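3.2 Collecting the glassware examples

The jar task in the Skirkance set was gathered with a pair of hand-held grippers, one in each hand, worked by a person at a white board. We recorded 451 examples of it in June. Transparent objects were given more time than the others, as the earlier Plullwood model often closed its fingers short of the glass.
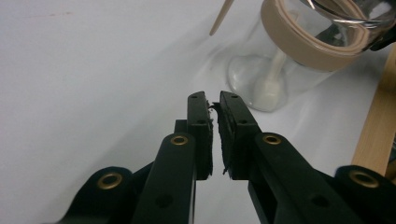

Why use hand-held grippers instead of driving the robot directly?
They are quicker to work with, and a new operator needs only around 20 minutes of practice.

Each example starts with the fingers open and ends when the operator lets go and draws back. The jar is set down in a new position before every take. Takes in which it rolled off the board were kept but labelled as failed.
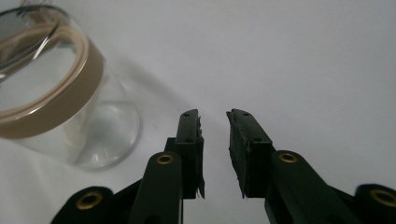
How were the examples split for training?
Every eighth take was held back for testing and the rest went to the learner.

Views from the grippers were paired with one from head height, which takes in both hands and the board. The streams were lined up afterwards with the Flelten tool, and any take with a gap longer than 4 frames was dropped. 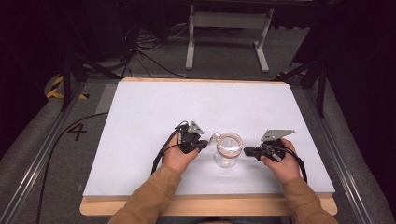 Figure 3. Head-height view of the jar task, with one gripper on each side of the jar.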